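Section 4: Fitting the Sekora Vi screen protector and case

Read this section all the way through before you peel anything. The glass can be lifted and set down again once or twice, but dust gets under it each time.

What you need

- Sekora Vi case (inner shell, outer sleeve, port plugs)
- Glass protector with backing film
- Alignment tray
- Wet wipe, dry cloth and dust sticker
- A clean, flat surface with good light

Note: The Vi case sold under order number 3651 fits the standard phone only. The larger phone needs the Rukholm sleeve, and the two sleeves cannot be swapped.

4.1 Preparing the phone

1. Turn the phone off and unplug it.
2. Remove any old protector. Start at a corner and lift slowly with a plastic card.
3. Wipe the screen with the wet wipe, then dry it with the cloth. Work from the top edge down.
4. Press the dust sticker over the whole screen and lift it away. Repeat along the edges and around the earpiece.
5. Tilt the phone under a lamp. If you still see specks, go back to step 4.

Caution: Do not use window cleaner or kitchen spray. These can strip the coating on the phone screen, and the adhesive will not hold at the edges.

4.2 Fitting the glass

1. Set the phone in the alignment tray with the screen facing up. The notch in the tray goes at the camera end.
2. Peel the backing film from the glass by the tab marked 1. Hold the glass by its long edges.
3. Line up the glass with the guides on the tray and lower it. Do not press yet.
4. Touch the center of the glass with one finger and let go. The adhesive will spread toward the edges without help.
5. Wait 60 seconds, then push any bubbles outward with the dry cloth folded over the plastic card.
6. Lift the phone out of the tray and peel off the top film by the tab marked 2.

Small bubbles at the edge normally clear within a day or two. A bubble with a speck in the middle will stay. To remove it, lift the nearest corner, touch the speck with the dust sticker, and lower the glass again. 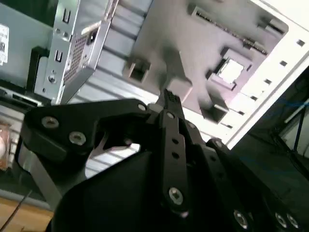

4.3 Fitting the inner shell

1. Separate the front and back halves of the shell by opening the clips along one long side, then the other. Do not start at the corners.
2. Lay the phone in the back half, camera end first. Check that the side buttons sit in their cutouts.
3. Place the front half over the phone. Press along the sides until each clip clicks.
4. Run a fingernail along the seam. If you feel a gap, open that side and close it again.

Caution: If a clip will not close, do not force it. Check that the glass is centered. Glass that sits too far to one side will be pushed up by the front half of the shell.

4.4 Fitting the outer sleeve

1. Stretch the sleeve over the bottom end of the shell, charging port first.
2. Work it up both sides at the same time.
3. Hook the top corners last.
4. Tuck the inner lip of the sleeve into the groove all the way around the front.
5. Close the port plugs. The charging plug folds back and stays attached.

A new sleeve is stiff. If it is too tight to stretch, leave it in a warm room for an hour and try again. Do not use a hair dryer.

4.5 Checking the fit

Turn the phone on and try the following:

- Swipe across the full width of the screen, including the edges.
- Press each side button once.
- Plug in the charging cable with the port plug open. Cables with a thick collar may need the Stuvcombe slim adapter, sold separately.
- Make a short call and ask the other person if your voice sounds muffled. If it does, the sleeve is covering the microphone. Refit the bottom end.

If the screen is slow to respond, raise the touch sensitivity in the phone's settings, where the phone has that option.

4.6 Care

Take the case apart once a month and rinse the shell and sleeve in lukewarm water, no hotter than 40 °C. Let both parts dry fully before you put them back on the phone. Grit trapped between the shell and the phone will scratch the finish.

Replace the glass if it chips or cracks.

Last updated: Thu 19 July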